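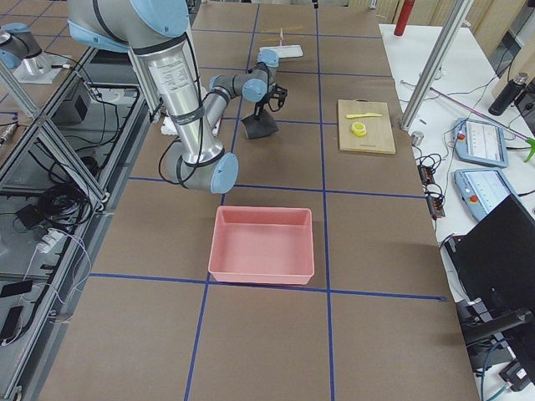 Birsen Duman wrote under my last post that she'd held three garage sales in a row and each time hauled half of it back inside, and would I please explain how I price things, step by step, with no skipping. Okay, Birsen! I've been doing the Torlow neighborhood sale every October for a good while now, and my last one brought in $142, which is my best yet and paid for a pretty great dinner plus a rake.

So this is the whole routine, pricing and all. Read the pricing part first if that's all you came for.

Sort before you touch a sticker

My biggest mistake early on was pricing things as I pulled them out of the closet. You get attached, you remember what you paid for the bread machine, and suddenly it's marked $40 and it's going nowhere. Now I pull everything out first and put it in piles by kind: kitchen, kids, tools, clothes, and a pile I call "huh." The huh pile is lamp parts and mystery lids. Most of it ends up in the free box and people love it.

Do this a couple of weeks ahead if you can. I do mine in the evenings after dinner with the radio on, one pile a night, and it never feels like much work. Check pockets! I once found a twenty in a ski jacket I was about to let go for three dollars.

Wipe things down while you're at it. Dish soap and warm water for anything plastic, a dry cloth for lamps and radios. If it plugs in, test it, and then write WORKS on a piece of tape and stick it on. People will pay double for the word WORKS (I would too).

Pick five prices and stick to them

This is the part Birsen asked about. I use five prices: 50 cents, $1, $3, $8 and "ask me." Everything has to fit one of them. If I can't decide between two, it gets the lower one and I move on with my life.

Paperbacks, mugs, and little toys are 50 cents. Shirts and board games are a dollar. Small pans, nice sweaters and most hand tools go in at three. Eight is for things like a working toaster oven or a winter coat with all its buttons. "Ask me" is furniture and bikes, and I write my real number in a notebook so I don't fold when somebody offers me less before breakfast.

I like round dot stickers in a different color for each price. The Drindo ones from the drugstore peel off clean, but they dry out and curl if you leave them in a hot garage, so keep them in the house until the night before. Then make one big sign with the color key and hang it where people walk in. You'll answer far fewer questions that way.

Don't put stickers on book covers or on anything suede. I ruined a perfectly good pair of boots like that. 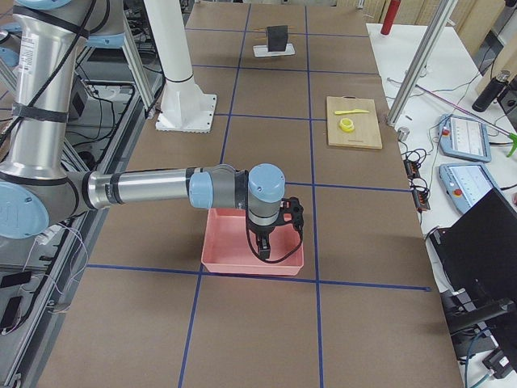
Set up the night before

Tables up, cars moved, signs made. Put the big stuff closest to the street, since that's what makes a driver slow down. Clothes do much better hanging than folded, so borrow a rack or run a rope between two ladders. Glass goes at the back of the table, away from elbows and toddlers.

Get your change too. I start with $51, which is a ten, a five, a stack of ones and two rolls of quarters, and I keep it in a fanny pack. A cash box is a thing you set down and forget about while you help someone load a dresser.

The morning of

Early birds will show up while you're still in slippers. I let them look, but nothing is discounted before ten. After ten I'll haggle on anything over a dollar, and I'm a pushover about kids buying with their own money.

At noon I cut all the dots in half, so eights are fours and so on. At one I bring out grocery bags and it's whatever you can stuff in for $3. That last hour is my favorite, it gets kind of silly!

Getting rid of the rest

Have your donation drop-off figured out ahead of time and check what they take. Ours won't accept car seats or mattresses. I load the trunk straight off the tables and drive over before lunch, and nothing goes back in the house, not even the fondue set. Then I peel the tape off the lamp post where my sign was and go eat.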